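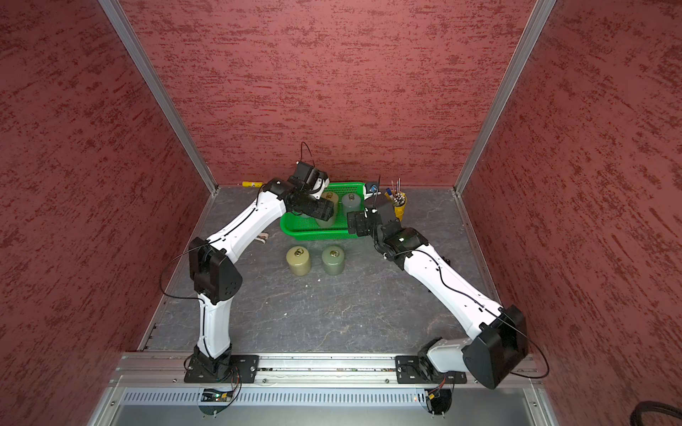
Laurinda Morais wanted to know before we'd even parked whether a person could really spend a whole afternoon looking at baskets and weights, and my answer was yes, easily, and bring a snack. She'd signed up for the open day at Drorkoro on my say-so, so I felt a bit responsible!

It's on the Belholm side of Wisville, past the feed store, and the sign is small enough that we drove by it twice. Parking was free. Coffee was two dollars and came in a real mug.

The basket room was my favorite. Green plastic, mostly (they do other colors, but green is what the gardeners buy), and you could pick up anything you liked and swing it around. Tomás Rocha ran that part and let us load one up until I thought the handle would go. It held. I'd been carrying my tomatoes in a cardboard box for years and felt pretty silly about it.

Then on to the weights. I liked the plain cylinders best, the kind that stand up by themselves and don't roll off under the couch. Laurinda liked a squat one she could use as a doorstop and asked three different people if it was for sale. It wasn't. Tomás said the shop would have it in April, maybe.

I also got way too interested in the flooring. There was a dark gray one with light veins in it, like slate, and I've been trying to talk my husband into something like that for the mudroom ever since. He says it'll show every crumb. The rough red wall finish I could take or leave, though Laurinda thought it looked like a restaurant we used to go to in Seixas, and then we were both hungry.

The handout said 328 people came last year. It felt like more this time, especially in the coffee line. If you go, wear flat shoes and start at the back, where the baskets are. We did it the other way and by the time we got there the seconds bin was down to lids.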